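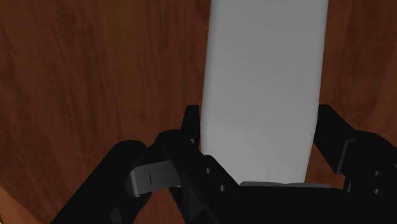 Clekon two-finger gripper, with simulation license

Sold by Kasadcombe. Usually ships in 4 weeks. Ask for a quote.

We stock this gripper and we like it well enough, but please read the page before you send a purchase order. The maker's brochure says it "handles most everyday parts." Our advice is to ignore that line and bring your own parts list.

What you get: the gripper, one pair of fingers, a mounting plate, a cable and a simulation license good for 8 months. What you don't get: spare fingers, the adapter for older arms, or anyone to set it up. Budget for all of those.

About the simulation. It's useful for checking reach and whether the fingers clear the part. It will not tell you what your real boxes do when they are dusty or a bit crushed at the corners. A plain block on a clean wood table is the easy case, and we have seen buyers sign off on a whole cell after a day of easy cases. Freya Sedgwick at our Bloxham shop asks for 18 real parts from your line, ugly ones included, and will run them for you before you order. Book her for any Thursday.

About the price. The sticker covers the hardware. Last year one customer came back to us with over 196 hours of their own staff time that had never been in the plan - mostly wiring, finger changes and waiting on a safety review. Put your own number in the budget, even if it's a guess.

If your parts all have two flat, parallel sides, this is a fair buy. If they don't, look at the Edari suction head first. It costs less and may do the job.

Renewing the license is extra and the rate can change each April. Get it in writing.

Questions about quotes or returns go to Lorraine Pearce at the sales desk. Opened fingers can't be returned.

This site uses cookies to remember your quote list. Accept | Manage settings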